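Stultholm SG-12 Two-Finger Gripper

Jirkano stocks the Stultholm SG-12 as a bare gripper or as a kit with coupling plate, cable set and spare fingertips. It is an electric parallel gripper for mixed-item bin picking, where the parts change from one pick to the next and a custom finger set is not practical.

Price: $2,553 (bare gripper)
Availability: ships in 20 working days
Warranty: 12 months

What it fits

The coupling plate in the kit covers most mid-size arms. If you are running an older arm, send us the flange drawing before you order. Cables run outside the arm, so leave enough slack for full wrist rotation and check the loops at both ends of travel before you run at speed.

How we compare grippers

Every gripper we list goes through the same type of bench work. A bin is clamped to a table and loaded with items that differ in shape and surface: fruit, cups, toys, brackets. The arm reaches in from one side, which makes the walls and corners part of the test. Items lying close to a wall are harder for any two-finger gripper, and wide jaws are often the problem. 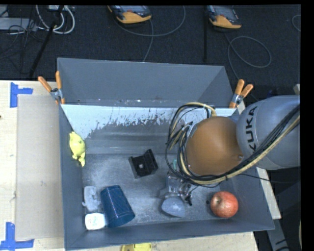 Photo: Gomham Test Lab for Jirkano

The SG-12 was compared with the Jafarzadeh J2 on the same arm and with the same controller settings. The J2 closes faster and costs less. The SG-12 has the narrower body, and we prefer it for deep bins and for items that sit against a side wall. For rounded items, both did better with soft pads fitted. Neither is a good choice for thin flat parts — look at our suction range for those.

Specifications

Type: electric, two-finger parallel
Control: digital I/O or serial
Fingertips: replaceable, black polymer standard
Mounting: coupling plate (kit only)
Use: indoor, dry

Options

Soft pad set, pair: $195
Spare fingertips, coupling plate and longer cable sets are priced on request.

Trial units

A loan unit is available for bench trials. Tell us your arm model, controller and the items you need to pick. Trial units come with standard fingertips only — add the pad set to your request if you plan to handle produce.

Returns are accepted on unused grippers in original packing. Coupling plates drilled to order cannot be returned.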